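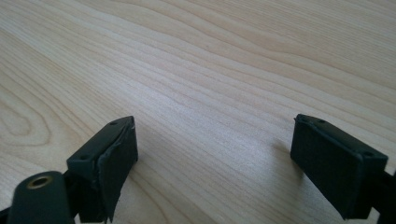

Jul 7, 2025. Finish trial, continued from the December sheets. Test article is now the Rinari water-based matte, two coats, against the Stundwood hardwax oil we have been using for the reading room tables. The December panels were too small to show how either finish behaves where the figure changes, so this round is being judged on full tops. The oval rings toward the left side, with the darker tan lines bending around lighter centers, are the kind of area to watch, as the grain there meets the surface at a shallow angle and takes up finish unevenly. Straight-grained stock will not show the difference.

Film thickness: target 100 microns wet per coat. Comb gauge read 112 on the first pass of panel B and 100 on the second. The 112 came from a new roller sleeve loaded too heavily. Left it as is and marked it on the sheet so the drying time can be read against it.

Shop conditions logged at start and end of each coat. The humidity logger near the spray booth door still drifts and should not be used. Read the one on the Lacson rack.

Sanding between coats with a worn 320 disc, by hand at the edges. Do not use the fresh discs from the open box. They cut through at the corners on panel A and the repair shows under side light. Panel A is dropped from the comparison. 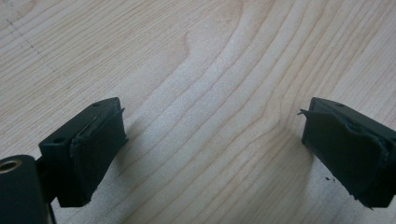

Arched figure, pale top, matte surface.

Rub test, panels B to E, felt pad with the 493 g weight. B and C (Rinari) show no change in gloss after the full run. D (Stundwood) picked up a slight polish along the pad track. E was oiled later than D and has not had its full cure, so its result is noted but not used. Repeat E when it is due.

Water ring test with the 3 standard cups, overnight, plain tap water. Faint ring on D, gone after wiping with a damp cloth. No ring on B. C has a mark that looks more like dust under the second coat than water damage. Check with the loupe before entering it.

Cost per top still to be worked out. Grandov quoted the Rinari by the drum only, and the drum has to be used up within its shelf date once opened. The oil keeps longer and the leftover cans are already on the shelf.

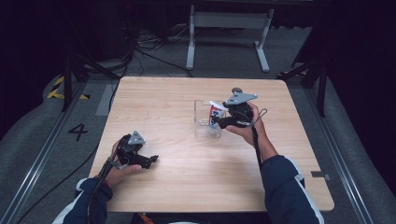
Can the oiled tops be recoated with the water-based matte later on?
Only after the oil has been sanded back to bare wood. The matte does not bond over wax, and the one attempt on scrap peeled at the tape test.

To do: new felt for the rub block, relabel the retained sample jars, order 320 discs from the old supplier.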